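How to Slice a Banana for Freezing

By Ferdinand Schnyder
Updated Jun 19, 2025

We eat a lot of frozen banana in our house, mostly in smoothies and sometimes in a quick ice cream. When I moved to Dirville I had a very small freezer, and so I learned to freeze the slices flat and pack them tight. My method is simple but the order of the steps is important.

What you need

Ripe bananas, as many as you want to freeze
A cutting board with a raised rim
A kitchen knife, not too long
A flat tray that fits in your freezer
Baking paper
A freezer bag or a box with a lid

Step 1: Choose the banana

Take a banana that is yellow all over or almost, with a few small brown specks. If there is still a little green by the stem, it is fine, the taste will only be less sweet. Very brown bananas I keep for cake. They become too soft to slice and they stick to the knife.

Step 2: Prepare the place

Clear the table and wipe it. Put the board near the side of your cutting hand and leave the rest of the table free for the tray. A light plastic board can slide when you press on it, so I lay a damp cloth under mine before I start cutting.

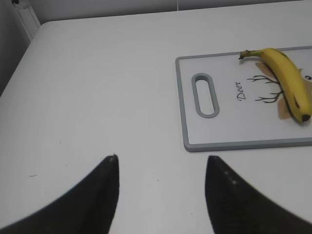

The deer board at the right side of the table, with plenty of free space next to it.

If your board has a printed picture, use the plain side for cutting when there is one. The knife leaves fine lines in a print after some months. I learned this with my first board, a Teveo with a map on it, and by October the map was hard to read.

Step 3: Take the knife

Keep the knife in its stand until the banana is ready on the board. It is a small habit, but with children in the kitchen I find it a good one.
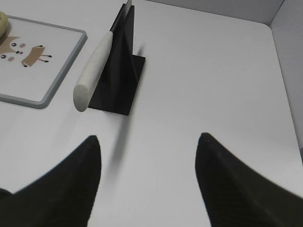
Pull it out slowly by the handle, in the same direction as the slot, and do not twist it. You don't need a very sharp blade for a banana – a clean and dry one is more important. When you finish, wash the knife, dry it well and only then put it back. A wet blade in a narrow holder dries badly.

Step 4: Peel and slice

Lay the banana across the middle of the board. First cut off both ends, the stem and the dark tip, and then open the peel with your fingers along one side. Put the peel away immediately so that it doesn't get under your knife.
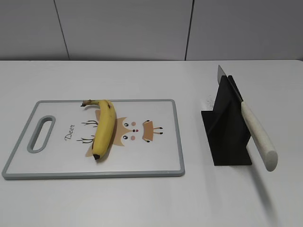 Cut slices as thick as your little finger. Hold the fruit with your fingertips bent inward and move your hand back a little after every cut. A medium banana gives me 17 or 18 slices. Thinner slices freeze faster, but they also break when you take them out of the bag.

Step 5: Freeze

Put baking paper on the tray and lay the slices on it so that they do not touch. Leave them in the freezer for over 2 hours. When they are hard, move them to the bag, press out the air and write the date on it.

To clean the board, use warm water and a soft sponge, and go also through the handle hole, where banana likes to stay. Let it dry standing up.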